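Tirberg Two-Arm Teaching Bench

The Tirberg bench is for people who have tried to explain a two-handed job to a robot in code and would like their evenings back. You do the task yourself, by remote control, and the bench writes down what both arms did. Do it enough times and you have something a policy can learn from. Do it 15 times and you have a sore neck and a new respect for your own thumbs.

You drive it from a pair of Grareo leader handles, one per hand. Squeeze a handle and the gripper on that side closes. There is no programming language to learn and no pendant with 125 buttons. New operators usually spend the first hour closing the wrong gripper. That is normal, and the software lets you throw those takes away before anyone sees them.

Every session is saved as joint positions, gripper positions and video on a single clock. The Gumenex recorder, which comes with the bench, lets you trim a take, tag it or bin it. It holds 1,000 takes before it starts to nag you about disk space — and it nags very well.
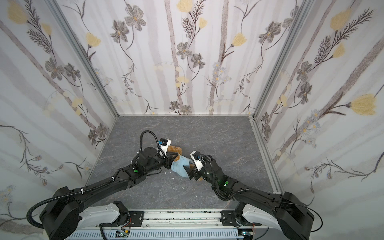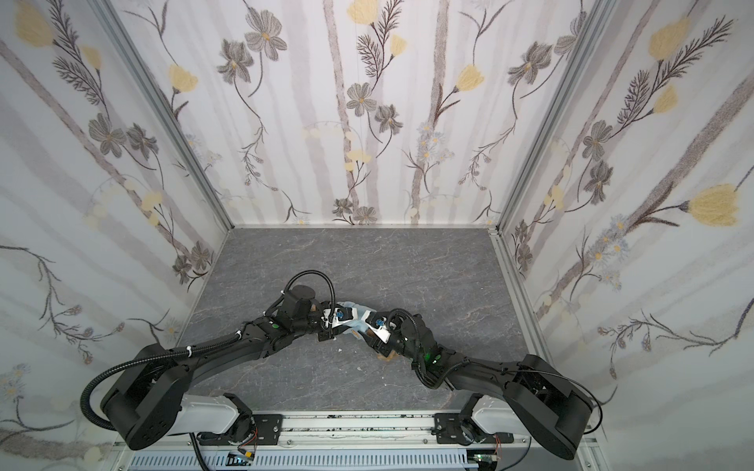
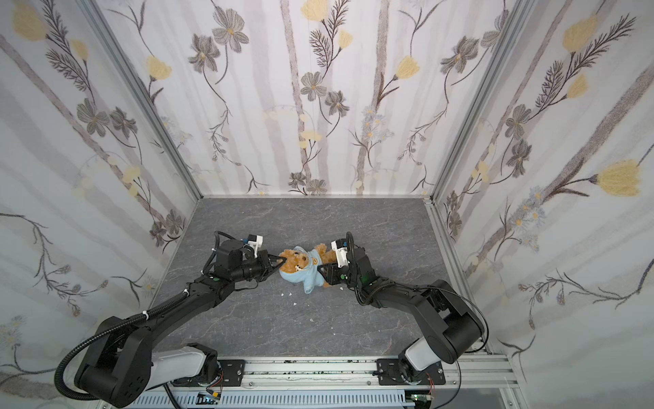
Soft goods are where remote teaching earns its price. A steel block stays the shape it was when you wrote the script, and cloth has never agreed to any such thing. Anyone who has dressed a toddler knows the general method, and most of it lives in the hands and can't be typed. A teddy bear in a light blue outfit makes a fair stand-in for the whole category: fur that squashes, fabric that bunches up between two sets of jaws, and a head that one arm has to mind while the other deals with the clothing. Write that as waypoints if you like. We tried it in October and would prefer to discuss something else.

What the bench asks of you is consistency. Pick a starting pose, write it on a sticky note, and go back to it. If you grab the collar first in one take and the sleeve first in the next, the model will learn to hesitate between the two, like a guest at a buffet. Slow is fine. Long pauses while you think are less fine, and the trimmer is there for those.

What you get
- 2 arms with parallel grippers
- Grareo leader handles, left and right
- Gumenex recorder software, one seat
- Mazza foot pedal (start, stop, discard)
- A printed manual, which we know you won't open until something beeps

The Mazza pedal deserves a word. Both of your hands are busy during a take, so all three commands live under one foot. Discard needs a long press. It used to need a short one, and we got letters.

What you don't get is a trained robot. The bench collects demonstrations and plays them back; the learning happens on your own computer, with your own choice of model and your own electricity bill. A replayed take will repeat your motions faithfully, whether or not the object is where you left it.

Lead time and price depend on where we're shipping. Write to us and say what you want to teach. "Laundry" is a popular answer and we will still quote you.

Comments (3)

benchrat: Does the pedal work for left-footed people? Serious question. Mine ended up under the desk at an angle and I now discard like a church organist.

softgoods_lab: We've had ours since the winter. Cloth tasks are a lot better by hand than anything we scripted, but the advice on picking one order of grabs should be in bold. We had two operators with two different habits and had to redo the lot.

pm_in_exile: Read the manual before it beeped. Chapter on gripper force is good — would have liked it to be longer and the chapter on unpacking to be shorter.

Contact Tirberg sales and support | © 2022 Tirberg | Back to top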